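Washer leaves gray marks on towels, where to look?
Forum > Laundry and Cleaning > Machines
18 replies, 423 views

munau_pm
Good evening to all. My front loader is white, with the big round door, and I bought it used from a shop in Sorkness. For some weeks the white towels come out with gray marks, like soft pencil. I wash at 40 with powder, normal quantity. I already cleaned the drawer and I ran one empty cycle with vinegar. The marks are still coming. Before I pay a technician, what should I check?

Celosik
Stop the vinegar please. It is not good for the rubber if you do it often. Run the hottest program empty, with powder only. Gray marks are old softener and grease that come off the drum in pieces.

yanez_dry
I don't agree about vinegar, I use a cup every month and my door seal is 13 years old. But yes to the hot wash. Do you use softener?

munau_pm
Yes, softener in every wash. My wife likes the smell.

Celosik
Then you have your answer.

Domingo Henríquez
Maybe, maybe no. Pull back the fold of the rubber at the bottom of the door and wipe inside with a white cloth. In my old machine there was a black paste, and a hair clip also. After this open the drain filter. On many machines it is low on the front, behind a small cover. Put a flat tray and a towel first, the water that comes out is more than you think.

munau_pm
Thank you Domingo. I did the rubber this morning and the cloth became gray, but not terrible. For the filter I am not sure. Is it the round white cover to the right of the door? The label is in Chinese and I don't have the manual.
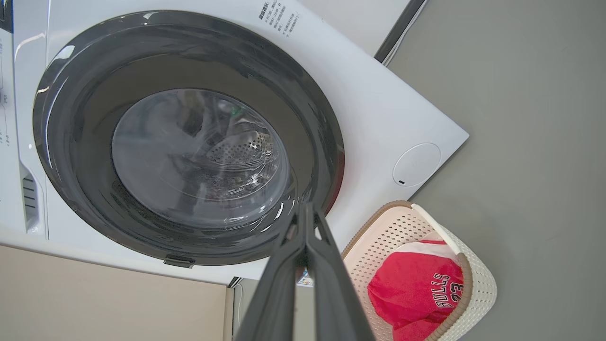
The round cover, right of the door

Domingo Henríquez
I think it is that one, yes. Mine is square and has a little slot where you put a coin. Look for such a place at the border and go slowly, old plastic breaks easy. Unplug the machine before.

yanez_dry
If it doesn't move, don't force it. On some models such a disc only hides a screw. You can take a photo of the label with a translator app, it works well enough for short text.

Celosik
The filter does not make gray marks on towels. It makes a bad smell and slow draining. He should stop the softener and see after five washes.

Domingo Henríquez
When it drains slowly, the dirty water stays longer with the clothes. I had exactly this problem. But he can do both, it costs nothing.

munau_pm
Okay, I will do both. No softener until the end of July, and I will try the cover tomorrow when I have the tray. My wife is informed.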